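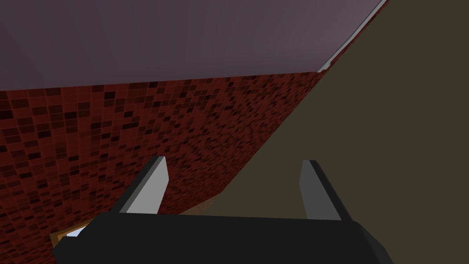 Pacing and Finishing Position in Club-Level 800 Meter Races
Final Project Report
Submitted by Lovisa Boström
June 18, 2026

Summary

This report examines how runners in club-level 800 meter races divide their effort between the first and second laps, and whether that division is related to where they finish. The study used results from 127 races held at the Dal Bello track in Plorau as part of the Prallis summer meeting series. The main finding is that race winners ran more even laps than the runners behind them, although the difference was smaller than expected and was much weaker in the slower sections. Position at the bell was a better guide to the final result than the opening lap time.

Background

The 800 meters is usually run as two laps of a 400 meter outdoor track. Athletes stay in lanes through the first bend and then break for the inside, so the opening part of the race is often fast and crowded. Many coaches accept that the second lap will be slower than the first and plan training with that in mind. At longer distances the fastest times tend to come from a fairly steady pace, and a slow early pace followed by a hard last lap is common when the finishing order matters more than the time.

Club meetings differ from championship races in several ways. Sections are arranged by entry time, so the runners in one race are often close in ability. Most athletes enter to improve a personal best, and few races have a pacemaker. It was therefore unclear whether patterns seen at a higher level would appear in this group.

Research Questions

1. Do winners of club-level races run more even laps than the other finishers?
2. Is position at the bell related to finishing position?
3. Do the answers change between the faster and slower sections of the same meeting?

Data Collection

Results were obtained from the public archive of the Prallis series. Finishing times and lap times were recorded at the track with the Hitero timing system and published after each meeting. Only outdoor races were used. Races were left out if a lap time was missing for the winner, if the race was restarted, or if a pacemaker was named on the start list. Athletes who did not finish were removed, but the rest of the race was kept.

Names were replaced by a code before the analysis began. Men's and women's races were handled separately at first. The patterns in the two groups were similar enough that they are reported together below, with differences noted where they matter. 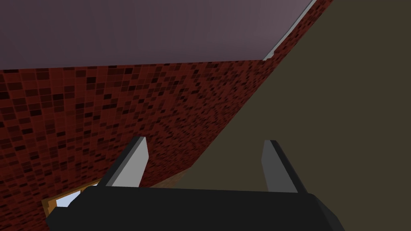

Keith Donnelly, commenting on the first draft, questioned whether lap times alone could describe a race in which most of the decisions are made in the back straight. He observed that a runner may lose a whole second while boxed in on the second bend and recover it before the finish, and that the two laps would then look perfectly even. He recommended that the report speak of lap difference and leave the word "pacing" for cases where intermediate times exist.

The recommendation was followed in part. Intermediate times were available for only a few meetings, and these are discussed separately under Limitations.

Method

For each runner, the lap difference was calculated by subtracting the first lap time from the second. A positive value means that the second lap was slower. Runners were then grouped by finishing position: winners, second and third place, and all others. The groups were compared within each race first, so that a windy evening or a slow section would not affect the comparison.

Position at the bell was taken from the order of the first lap times. When two runners had the same time, both were given the better position. The sections of each meeting were divided into a faster half and a slower half according to the seeding on the start list. Where the number of sections was odd, the middle section was placed in the slower half.
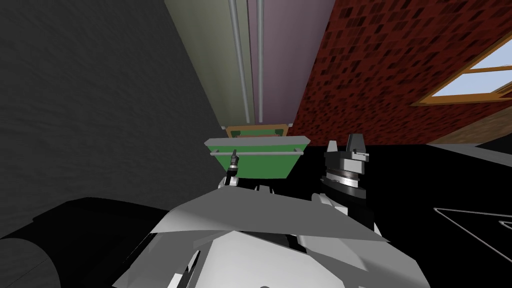

Figure 3. Simulated room seen toward a corner, with the gripper pointing upward.

Results

Winners had the smallest lap difference in the majority of races. In the faster sections, their second lap was typically no more than 2 seconds slower than the first. Runners outside the first three slowed more, and the largest differences belonged to athletes who had led or nearly led at the bell and then dropped back through the field.

Winning from the rear was uncommon. Most winners were already among the leading three at the bell, and this held for both men and women. Races in which the leader at the bell went on to win were more frequent in the women's sections, where the fields were smaller and there was less movement on the final bend.

The slower sections gave a less regular picture. Lap differences varied widely, and several winners slowed by more than the runners they defeated because they had built a large early lead. Many of the athletes in these sections were new to the distance. The effect was most noticeable at the opening meetings and had become smaller by August,

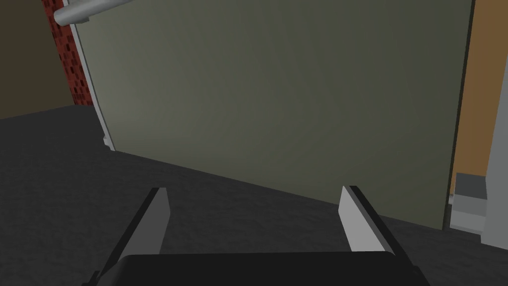 when most of the same athletes had raced several times and the sections were more closely matched. No similar change was found in the faster sections, where lap differences stayed nearly the same throughout the season.

Discussion

The results support the view that an even race is an advantage at club level, but they do not show that running evenly causes a runner to win. A stronger athlete in a moderate race is under less strain on the opening lap and can be expected to slow less. Part of the difference between winners and others must come from this alone. A comparison of the same athlete across several races would be more useful, and the archive contains enough repeat entries to make such a comparison possible.

The importance of position at the bell is easier to explain. Passing on a bend requires extra distance, and only one full straight remains once the back straight has been covered. Athletes who are well placed at the bell can respond to a move without running wide.

Limitations

All races took place at one track and within one series. Wind was not recorded for this distance, and air temperature was noted at some meetings only. Where intermediate times did exist, they showed that the slowest part of the race was often the third quarter, a detail that lap times conceal. Seeding relied on entry times supplied by the athletes, some of which were from earlier seasons.

Further Work

A second study should record times at each half lap and follow a fixed group of athletes through one season. The coding sheet and the list of excluded races are held with the department copy of this report and may be consulted on request.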